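Gurkholm Opens Free Home Repair Evenings in Clelton

CLELTON, September 14, 2026 – Gurkholm, the neighborhood hardware store on Lau Street, is happy to announce a season of free repair evenings for anyone who has ever looked at a dripping faucet and wished somebody would just show them what to do about it.

The idea grew out of a trial run in June, when 268 people came through the door over two weeks to learn how to patch drywall, rehang a sagging door or change a light switch safely (with the power off, please!).

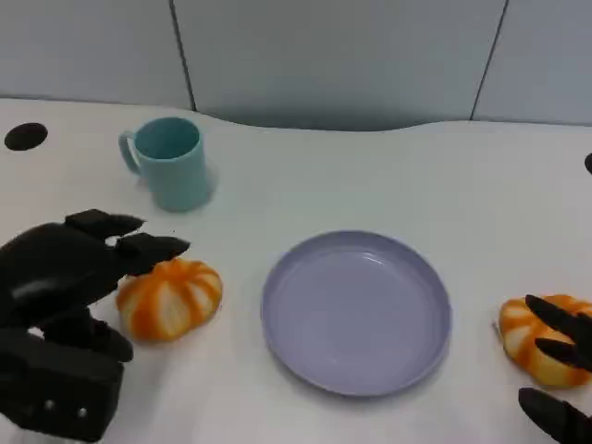
A teal mug on a white tabletop.

"We had grandparents, college kids and a couple who had bought their first house and were scared of the toilet," said Kam-wah Choi, who runs the store. "I loved every minute of it, and I'd have kept going all summer if my staff had let me."

The evenings are open to beginners of all ages, and tools are provided, though you are very welcome to bring your own. Nuselico, a local paint maker, is giving away almost 400 sample cans over the season, so there will be plenty of color to practice with.

Each class lasts two hours. Sign up at the Gurkholm front counter.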